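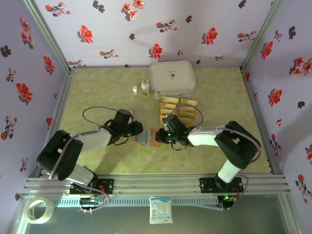 To: Flilstead shop-floor list
Date: 2019-09-09
Subject: Re: Re: can they do the chores yet

> We run 302 small orders through the packing bench on a decent day and I
> keep reading that a pair of arms can do it now. Can they? I don't need
> poetry, I need to know if I should order another bench for Clondeck or
> wait a year.

Order the bench.

I spent most of August on this, so you get the long answer too. We set our two arms the dullest job we have: pick up a flat piece, pass it from one gripper to the other, put it down square. Out of 161 tries the Oto software called every one a success. I called 9 of them something else – mostly "on the floor."

That's better than last year, and I'd be happy with it if the job ended there. Ours goes on to stacking, bottles and then tape. Stacking is fine if you have the patience of a cow. Bottles depend on the bottle. Tape I haven't dared try, and the Pešek people went quiet when I asked them about it.

> My wife wants to know about laundry.

Tell her 2 shirts, one afternoon, and I refolded both.

I'll run the handover again once the new finger pads come in. If anyone has a grip setting for thin card that doesn't bend it, please send it to the list and not just to me – I lose things.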